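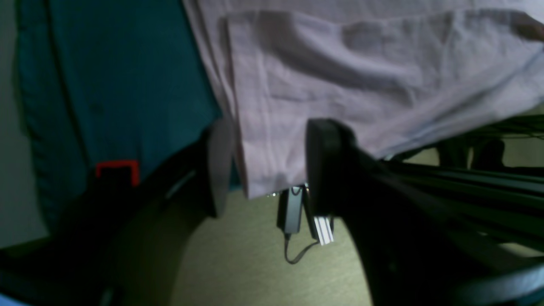 Pale pink cloth, held up by its lower part.

Linen drive: what we still need

The October linen drive brought in 854 pieces, mostly bath towels and flat sheets. Thank you to everyone who dropped off bags at the Lalley Street door. Sorting is nearly finished, and 107 pieces have been set aside for rags. The rest will go on the shelves in the back hall once they are folded.

Mylene Mercado has asked that we all fold the same way this year. Last winter the stacks kept sliding over, and the shelves are narrow. Her method for bath towels is to fold in half the long way, in half again the short way, and then in thirds. Shake the towel out first and hold it up by one edge so the corners drop. If the hem is twisted, pull it straight before you start. Creases in the middle are fine. T-shirts go sleeves in, then in half, then in half again – no rolling, please.

Hand towels are stacked separately from bath towels. Washcloths go in the bins on the bottom shelf and do not need to be folded at all.

Trinidad Policarpio is keeping the list of what goes out. Families at the Ignacio building have requested 54 sets for the first delivery. A set is two bath towels, two hand towels, and one set of sheets. We are short on twin fitted sheets and could use more pillowcases in any color. We have enough blankets for now.

Anything you bring should be washed and fully dry. Please leave out fabric softener, as several families have asked for linens without scent. Small stains are all right on towels but not on sheets.

Folding hours are 4 to 6 p.m. in the back hall. Use the side entrance – the front door is locked after 3.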